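Grocery Task Working Group: minutes, October check-in

Minutes taken by me again, so the usual warning applies: I write down what I understood, and if I got your bit wrong, tell me and I'll fix it before these go on the shared drive. We started at 9:40, a little late, in the Halliday room. Clullau joined by phone and could hear us fine once we moved the speaker off the heater.

1. Last month's notes

Approved with one correction. I had written that Brosano would supply the labeling tool, when what they offered was to let us try it. Sorry about that! The trial is still on and we should have logins before the next meeting.

2. Where we are with the vegetable shopping set

This took up most of the morning. We have 40 clean examples of "pick a vegetable, put it in the basket" from the current layout, and 14 more that need a second look before anyone trains on them. Most of the 14 are ones where the operator changed their mind halfway (went for one item, stopped, took another). Mutberg wants them thrown out. I argued for keeping them in a separate folder, and so did the training side, who'd like to see if the model can learn to recover from a bad start. We agreed on the separate folder, but it must be clearly named, and please don't name it "misc" like last time.

There was a long back and forth about which item to start from. The napa cabbage is still everyone's favorite because it's big and has an obvious place to grab, but that also means we have far too much cabbage. I looked at the split the night before and it's pretty lopsided. The next block of sessions will go heavier on cucumbers, carrots and bitter melon, and we'll leave the cabbage alone for a bit once the current batch is done.

We had these up on the screen while we talked through the two-hand part, one hand for the produce and the other for the basket:

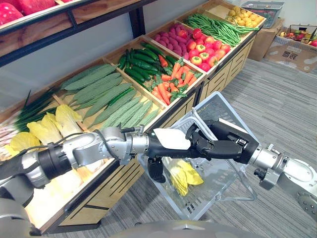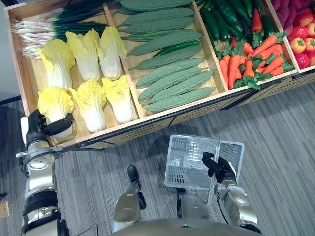

Napa cabbage task, left hand on the produce side and right hand on the basket handle in both.

The basket hand got more discussion than I expected. In our instructions it only says "hold the basket," and operators have been reading that in different ways. Some take the handle at the very start and never let go, and others wait until the vegetable is already in the other hand. Training would like both kinds, but they need to be tagged, so I'm adding a field for it to the session sheet. It'll have two choices and a blank, and please don't leave it blank!

Somebody asked if we should allow basket-on-the-floor and basket-in-the-air in the same set. Yes, as long as the written instruction matches what the operator does. Clullau pointed out (fair enough) that a few of the older sheets say "lift the basket" for runs where it stays put. I'll go back through those myself this week.

3. Mixing up the bins

We've been leaving the vegetables in the same order for too long and the model is going to learn the shelf instead of the food. From now on the bins get reshuffled after every 7 runs. I suggested every run and was outvoted, and okay, I do see that it would eat the whole afternoon. Stray items in the wrong bin are fine and even welcome, so please don't tidy out every chili pepper.

4. Operator time

Long sessions are wearing people out, and you can see it in the data toward the end, with the hands getting jerky and the drops getting higher. We'll try shorter blocks with a proper break in between, and swap operators at lunch. Around 6 hours a day on the headset was never the plan and I'd like us to stop drifting toward it.

5. Odds and ends

Cables on the floor came up again. Please route them behind you before you start. Mutberg is asking for the raw hand positions along with the video, and we said yes, but only for new sessions. The Halliday room is booked out next month, so look for a new room in the invite.

To do
Me: instruction cleanup, new field on the session sheet
Training side: separate folder for the second-look runs, first results on cucumbers
Clullau: write up the reshuffle steps on one page
Mutberg: send the format they want for hand positions
Brosano: trial logins

We wrapped up at 11:15.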